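Robotics > Robot learning > Data collection > Handheld gripper demonstration

Handheld gripper demonstration
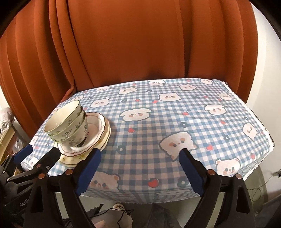 Handheld gripper demonstration is a way of gathering examples for a learning system that controls a robot arm. A person holds a gripper in each hand, or a single gripper for simpler jobs, and does a household or workshop task with it. A camera on the tool records what the fingers are facing. The recordings are later used to train a program that moves a robot arm fitted with similar fingers.

The method differs from teleoperation, in which a person steers a real arm from a distance. No arm is needed during recording, so the work can be done in a kitchen, a spare room or a store.

Equipment

A typical tool has two jointed fingers driven by a trigger or handle. The fingertips often carry soft ridged pads, which help with smooth objects such as glazed bowls. The camera usually has a very wide lens, and the corners of its picture are dark and curved. The opening of the fingers is measured by a sensor in the handle or worked out from the video. The position of the tool is worked out from the video together with a motion sensor.

Patterned surfaces make this last step easier. A printed tablecloth gives the tracking software many points to follow, while a plain white table may give too few. A cloth that slides during the task causes errors, and some groups clip it down.

Recording

One complete attempt at a task is called an episode. For table clearing, an episode may start with the grippers open in front of a stack of bowls and plates and end when the last dish has been set down. Most episodes last less than two minutes. The operator is asked to move at a steady pace and to keep the fingers in view.

Dishes are a common subject. Nested bowls are hard to separate, and a tilted stack can shift when the top bowl is lifted. Two grippers are often used, one to steady the stack and one to lift. Starting positions are changed between episodes so that the system does not learn a single fixed path.

Clirine collection

The Clirine collection was recorded in Roltbridge by the firm Trornis under Majdi Srour. It was released on 22/10/2022 and holds 1,260 episodes of table setting and clearing. Recording had begun with a trial set of 200 episodes, most of which were later replaced after a change of lens. A second firm, Heitmann, supplied the finger pads.

Each episode is stored with a short written label, such as "move the top bowl to the right." Episodes in which a dish was dropped were kept and marked as failed - a choice Srour defended on the grounds that later users might want them.

Limits

Handheld tools do not record the force of a grip unless a separate sensor is added. A person can also reach in ways that a robot arm cannot, and such episodes have to be removed or recorded again. Tracking may be lost when the camera comes close to a plain wall or a hanging curtain.

See also: Imitation learning, Teleoperation, Parallel gripper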